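Search this notebook Enter keywords Go

Print this entry | E-mail this entry

8/26/24

Indigo vat, second round, plus the mordant swatches I promised Verena

OK, picking this back up after way too long away from the dye bench. The last real entry I have on the indigo is from January and it ends mid-sentence ("try it again with less"), so thanks a lot, past me. Less what? I'm guessing lime, going by the color of the sludge in the old jar, but I'm starting clean anyway.

The vat is a fructose one, the 1-2-3 recipe: one part indigo, two parts lime, three parts fruit sugar by weight. I weighed out 16 grams of the Agbayani powder, 32 of lime and 48 of fructose. Last time I used the Drastarside indigo and it was gritty no matter how long I shook it with the marbles. The Agbayani stuff wets out so much nicer! Five minutes in the jar and it was like paint. I did rinse the marbles back into the pot this time (Derek, I know, I know).

Water went in hot from the kettle, whisked slowly, no splashing. I let it sit, stirred again, let it sit. By lunch there was a good coppery skin on top and the liquid under it had gone that clear amber-brown, like strong tea held up to a window. Smell was right too. I can't describe the right smell, but you know the wrong one when you get it.

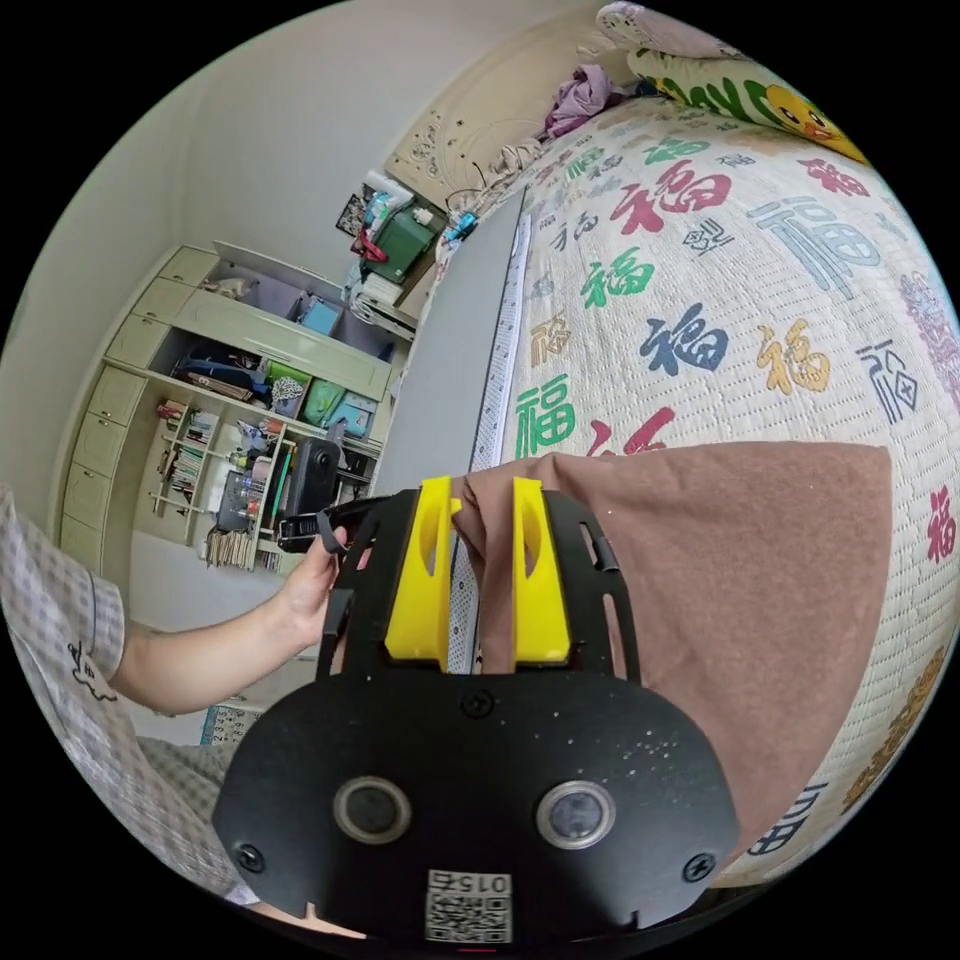

First dips were the cotton lawn strips, scoured last week with soda ash and a squirt of the Fultness soap. One minute under, out, squeeze, ten minutes in the air. They came up green and turned over to blue while I was still fumbling with the clothespins. I did one dip, three dips, six dips and nine dips. The jump from one to three is big. From six to nine I could hardly see it when they were both on the line, so I've marked the corners with thread knots and I'll look again once they've been rinsed and pressed.

Things I want to remember about the dips:

- Wring the strip out really well before it goes in. The one I put in dripping has a pale tide line across the middle.
- The net has to sit higher off the bottom. I had lime freckles on two strips and there's no getting rid of them after.
- Go in sideways, slowly. I keep wanting to plunge it like a teabag.
- Gloves with the long cuffs!! My left wrist is blue and I have a dentist appointment.

Temperature drifted more than I'd like. I wrapped the pot in the old quilt and that helped, but the lid is warped and leaks heat on one side. Zernerico has a stainless stockpot with a proper lid and I've been putting off buying it. Might be time. The enamel on this one is chipped near the handle anyway, and I don't want to be explaining mystery iron spots to anybody.

Mordant swatches

Separate job, done in between dips so I wasn't just standing there watching the pot. Verena Reisinger wanted a side by side of alum acetate and plain alum on cotton, both with weld and with madder. She thinks plain alum with a tannin bath first is just as good and a lot cheaper. I've always been an acetate person, mostly out of habit I guess, so I was a bit grumpy about testing it.

Tannin was gallnut extract, left overnight. Alum after that, overnight again, with soda ash added a pinch at a time. It foamed up over the side on the second pinch and got into the drawer with the labels, which is why half the labels are now wavy. The acetate set just went straight into its bath and then through the wheat bran. Bran is such a pain. There's bran in the sink strainer, bran in my sleeve, I found a flake of it in this notebook.

Weld first. I kept it under the simmer with a little chalk in the water. The acetate set is a cleaner yellow, very lemony. The tannin set is a little toasted, more like mustard that's been left open. I like both. If you wanted to overdye for greens I would go with the acetate, but for anything meant to be worn around the house I think the toasty one is prettier, and it does look very even, so Verena gets a point.

Madder was less of a fair fight. I let the pot creep up toward 90 Celsius while I was messing with the indigo, and madder goes brown on you if you do that. Both sets are more brick than red. I'm keeping them but I'm not calling it a result. Redo at a lower heat, with the timer in my pocket this time and not on the shelf.

Cost came out at roughly $5 for the whole tannin and alum set. I haven't worked out the acetate side yet because I can't find the receipt. It's probably with the labels.

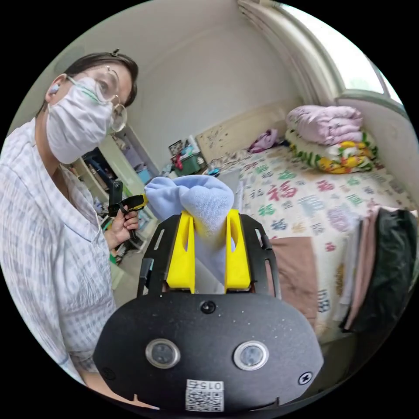
Rinsing and the vinegar question

Derek Ashworth asked whether the vinegar rinse really does anything after indigo or if we all just do it because the books say so. Fair question. I split the six-dip strip in two, gave one half a splash of white vinegar in the second rinse and gave the other plain water only. The vinegar half feels softer, no contest. The plain half has that chalky drag from the lime when you run a thumb down it. Color looks the same to me tonight, but lime can dull things, so I'm going to check again after a proper wash.

Both halves then got the long hot soak with soap. A fair amount of blue came off into the water, more than I expected from six dips. Could be I was rushing the airing time toward the end. Next batch I'm going to let everything hang for a full day before rinsing and see if the water's any clearer.

Still to do

Feed the vat in the morning (fructose first, a spoonful, then wait before deciding on lime). Cut the swatches in half and tape one side of each in the south window with foil over the bottom. Send Verena the weld pair. Relabel everything in pencil, because the ink one ran. Ask Derek if he still has the spare net, the one with the hoop, and if he doesn't I'll bend something out of the heavy wire.

Also, the vat record card says 1,000 ml for the stock jar and that jar is clearly bigger than that. Measure it before the next batch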